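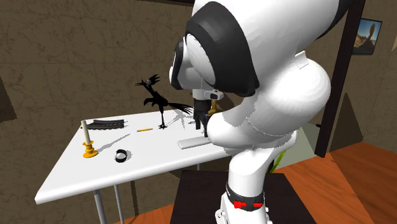

Horside Word List: README

Contents

Overview
Files
Columns
Sources
Spelling and variants
Known problems
Changes
Licence and contact

Overview

The Horside Word List is a table of English dialect words for farm and garden tasks, compiled from notebooks, parish newsletters and recorded talks. It holds 2,000 headwords with their meanings, variant spellings and the place where each was noted. It is meant for people working on local history, place names or dictionary entries. It is not a guide to how anyone speaks today, and most of the words were already described as old when they were written down.

Files

words.csv holds one row per headword.
variants.csv holds one row per variant spelling, linked to words.csv by word_id.
sources.csv holds one row per notebook, newsletter or tape.
notes.txt holds remarks by the editors that did not fit a column.

All files are UTF-8 with Unix line endings. The separator is a comma and text fields are quoted. Empty fields mean "not recorded". The string "none" in the plural column means that the source says the word has no plural.

Columns

word_id: integer, stable between releases. Numbers of deleted rows are not used again.
headword: the form chosen by the editors, in lower case unless it contains a proper name.
class: noun, verb, adjective or other.
gloss: short meaning in standard English, no final full stop.
plural: only where the source gives it.
place: village or farm as written in the source. Not matched to a gazetteer.
source_id: key to sources.csv.
certainty: 1 to 4, where 1 is a clear written definition and 4 is a guess from context.

Rows with certainty 4 should be left out of any published count unless they have been checked again.

Sources

The largest source is the set of 21 notebooks kept by Sunee Somboon while she was teaching evening classes. The notebooks were typed up by Ratree Noiphan, who kept the original line breaks in notes.txt. Newsletters were read in full for farm and garden columns only. The recorded talks were transcribed by Theerawat Chareonsuk, and his transcripts are not part of this release. Where a word occurs on tape and in a notebook, the notebook spelling is used and the tape is listed in variants.csv.

Spelling and variants

Headwords follow the most frequent spelling. If two spellings are equally frequent, the one earlier in the alphabet is taken. Apostrophes for dropped letters are kept. Hyphens are kept inside a word and removed at the end of a line. Stress marks in the notebooks were used unevenly and have been dropped.

Known problems

Notebook 20 has water damage on the lower half of most pages. Words from it have certainty 3 or 4.
The place column mixes farm names with field names. "Long Bottom" occurs in at least two parishes.
Some glosses for hedging tools were copied from one newsletter to another, so agreement between them is weak evidence.
Verbs with a separate noun sense are sometimes entered once and sometimes twice. Splitting is complete for A to M only.
Sorting in some spreadsheet programs places headwords with an initial apostrophe first.

Changes

The June release adds the certainty column, corrects source_id for the garden newsletters and merges duplicate rows for "riddle" and "dibber". Class labels were checked by Nuanchan Kaewkla.

Licence and contact

The tables may be copied and changed if the Horside Word List is named as the source. Send corrections to Thitima Kongkaew with the word_id and the column name in the subject line. New words need a written source and a place.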